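# About Girnitz

Girnitz makes sheet-metal bins, trays and hoppers for workshops, packing rooms and small factories. We cut, fold, weld and finish everything under one roof, and we also take old bins back for repair.

The firm started in a rented unit with a second-hand folding machine and one customer, a bakery that wanted flour hoppers with smooth corners. The bakery still buys from us. We moved to our present building when the folding machine and the finished stock no longer fitted in the same room.

## What we make

Most of our work is open bins with sloping sides. The slope brings small parts down towards the base, so people can reach the last few without climbing in after them. We fold the sides from thin sheet to keep the weight down and stiffen the top edge where the bin is going to be knocked.

Our standard ranges are:

- **Danetti**: shallow trays and sorting bins for benches and counters
- **Hofstetter**: deep bins with four sloping sides, free-standing or set into a frame
- **Fliritz**: hoppers with an outlet at the bottom, for grain, pellets and dry powders

We keep 40 sizes in stock across the three ranges. Anything else is made to a drawing, or to a sketch with measurements on it if that is all you have. We will send a proper drawing back for you to check before any metal is cut.

## How we work

An order starts with a few questions. We ask what is going in the bin, how heavy the pieces are, how the bin is emptied and how it will be cleaned. A bin for rubber seals can be much lighter than one for castings, and a customer who hoses everything down at the end of the day needs different seams from one who uses a brush.

Made-to-order bins take 10 working days from the approved drawing. Stock sizes can be collected from the yard, on Saturday mornings too. We deliver with our own van where we can and use a carrier for the rest.

Last year we sent out 853 bins and hoppers. Most went to customers who had bought from us before.

## Wear and repair

Bare metal marks. Scratches, rubbed patches and stains on the floor of a bin are normal in use and do not mean it has to be replaced. We are more interested in split seams, bent edges and corners that have started to open. Send us a few photographs and we can usually say whether a repair is worth paying for.

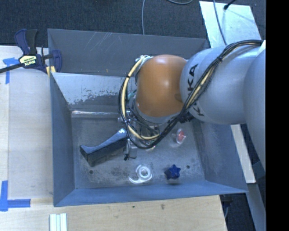

*Open metal bin with sloping sides, showing scratches and worn patches on the floor.*

Repairs are priced before we start. If a bin is past saving we will say so, and we can take it for scrap when the new one is delivered. Welded repairs carry a guarantee of 2 years, the same as our new bins.

## Visiting us

The trade counter is at the front of the building and the workshop is behind it. Please ring first if you would like to see a particular size, as the larger bins are kept on the top racks and need the forklift to bring them down. Vans can be loaded at the side door until 4 pm.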